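plesteck-sim: notes and data card for the simulated cell

This started as a text file on my desktop and has grown enough that people keep asking for a copy, so now it lives in the repo. It covers how I set up the simulated version of the Plesteck cell, how I keep it from drifting away from the real one, and what to do when it breaks (it does). If you only want the recordings, skip down to "What you get".

Background, quickly

The real cell is in the Wundov building. One arm, two-finger gripper, wrist camera looking out between the fingers. The simulated cell is a stripped-down copy of that, and I use it to check camera mounts and finger travel before anyone touches hardware. I built the first version in August on a laptop that really wasn't up to it, and a few odd choices in here date from then. Sorry about the folder called rahman_old. The Rahman scene loader is still in there and two of the scripts depend on it, so please don't delete it!

Setting it up

You need the scene package, the gripper model and the config folder. Put all three next to each other. The loader looks for the config folder by relative path and it will happily start with defaults if it can't find it, which cost me a whole afternoon once.

Start with run_empty. It loads the arm and the gripper and nothing else. If the arm comes up folded on itself, your joint offsets are missing, so go back and check the config folder. If it comes up fine, run open_close and let it go through 8 cycles. The log should end with "travel ok". Anything else, stop there and read the repair section, don't push on to the full scene hoping it sorts itself out (I have tried this plenty).

After that, load the table and bins with run_full. First load is slow. Go get a coffee.

Camera mount

The wrist camera sits behind the palm and looks along the fingers. I keep the pose in wrist_cam.cfg, and it should be the only place you edit it. There used to be a second copy inside the gripper model and the two fought each other for weeks before I spotted it.

My routine when I change the mount is pretty simple. Open the gripper all the way, render one still from run_empty with the background left plain, and look at how the fingers sit in the view. I want both of them in, tips included, more or less even left and right, with a bit of the palm along the bottom. Without the table in there it's much easier to see if the camera has rolled a degree or two. Then I save the still next to the config so I can flip between old and new.

What you get

3,000 recorded episodes, each in its own folder with wrist frames, joint positions, gripper opening and the config it ran with. All of it is simulated, nothing from the real cell. The shading is flat and basic, so if you're hoping to train something on it that has to cope with shiny parts or messy lighting, you'll want other data too. Force readings are in the files but I wouldn't trust them for anything delicate.

When it breaks

Fingers open unevenly: nearly always the mimic joint. The left finger drives and the right one follows with the sign flipped. Updating the gripper model resets that sign, so I check it every time.

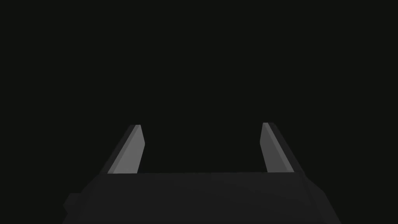

Camera view jumps after a reload: the loader has picked up a cached pose. Clear the cache folder and reload. If it still jumps, look for a stray copy of wrist_cam.cfg, probably in your home folder (mine was).

Bins missing in run_full: the Gemness asset pack didn't unpack properly. Unpack it again by hand, the script gives up silently on long paths.

Log says "travel short": the finger limits in the config don't match the model. Copy them over from the model file, then rerun open_close.

Looking after it

Whenever the real gripper gets new finger pads, I measure the closed gap over in Wundov and update the config the same day. If I leave it till later I forget, and then somebody's grasp widths are off and we all blame the planner.

Still to do: a better table, proper names for the log files, and getting rid of rahman_old. If you fix any of those before I do, send me the change and I'll merge it.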